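Imprimir | Enviar por correo

ROBÓTICA

La mano prestada

Skiteo promete que sus robots aprenderán a recoger la casa mirando cómo lo hacemos nosotros. Los números cuentan una historia más modesta.

El argumento comercial cabe en una servilleta: si teleoperar un robot sale caro, que una persona empuñe la pinza, haga la tarea y grabe desde la muñeca. Después, una red neuronal imita lo grabado. Skiteo, que vende el método bajo el nombre de Zuma, asegura que con 935 demostraciones domésticas basta para que un brazo despeje una mesa que no ha visto nunca.

Conviene leer la letra pequeña. El informe técnico de Wekesholm, el laboratorio que hizo las pruebas, habla de 4 viviendas, 2 de ellas reservadas para la evaluación. Con esa muestra se puede contar casi cualquier cosa. Tampoco se aclara quién decidía cuándo una mesa estaba «despejada», ni cuántas veces hubo que recolocar un objeto antes de repetir el intento.

El problema de fondo es físico. Quien sujeta la pinza nota cuándo cede un envoltorio y afloja sin pensarlo; la cámara registra el gesto, pero no siempre el motivo. Un bote rígido perdona ese vacío. Una bolsita arrugada encima de otras cosas, bastante menos.
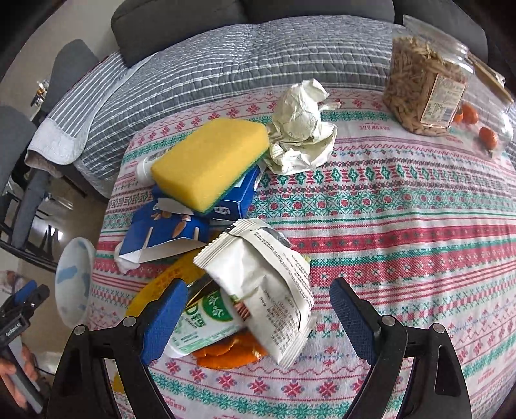

N.º 2 | Marzo

Sobre un mantel estampado, con dos dedos de almohadillas azules, hay que elegir por dónde empezar: el sobre de aperitivo blanco, la botella que asoma debajo, la esponja amarilla subida a una caja. Una persona lo resuelve de un vistazo. El sistema hereda esa elección sin saber si era buena.

Lynch, competidor directo, publica también sus fallos desglosados por objeto. Skiteo da una sola cifra media y remite a una próxima versión. Hasta entonces, prudencia.

Imprimir | Enviar por correo

Artículos relacionados
Por qué los robots doblan tan mal las toallas
Simuladores: entrenar sin tocar nada
El negocio de grabar cocinas ajenas
Pinzas blandas, diez años después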